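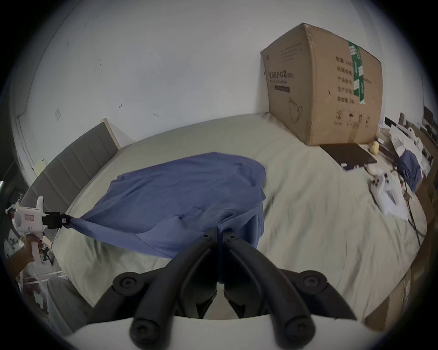

What do I need to build a pair of Skidasero grippers?

A 3D printer with a bed large enough for the main housing, a soldering iron, a set of metric hex keys, and the parts list for the current revision. Each gripper uses 28 printed parts. Printing takes most of the build time. Assembly of one unit fits into an afternoon once the parts are cleaned up.

Which filament should I use?

PETG for the housing and handle, TPU for the finger pads. PLA housings creep under the clamp screws and lose alignment after a few weeks in a warm room.

Do I have to build two?

One is enough for pick-and-place work. Cloth needs a pair: one gripper holds tension while the other takes the fold. If you plan to record shirts or towels, print both sets in the same batch so the shrinkage matches.

How tight should the finger joint bolts be?

Tighten until the joint stops moving, then back off a quarter turn. The finger should close under its own spring and show no side play at the tip. Apply threadlocker only after calibration.

The tips meet at the base but not at the point. What went wrong?

Usually the left and right links have been swapped. They differ by 2 mm and look identical on the bench. Check the letter molded on the inner face. If the letters are correct, reprint the links with the seam placed at the back.

How many recordings do I need for a folding task?

Oliwia Szewczyk trained the first usable shirt policy on 153 demonstrations, after discarding those with tracking loss. Fewer will train, but the second sleeve fails often.

Tracking drops out over a plain sheet or a bare wall. Can this be fixed?

Partly. The tracker needs visual features at different depths. Put a few rigid objects on or near the work surface, keep them still for the whole session, and redo the mapping pass if one is moved.

Where are the files?

Printable parts and firmware are in the Tetular folder on the Jurnton workshop server. Use revision 7. Earlier revisions have a weaker handle mount. Write to Teodor Michalski for an account, and include your printer model if you are asking about fit.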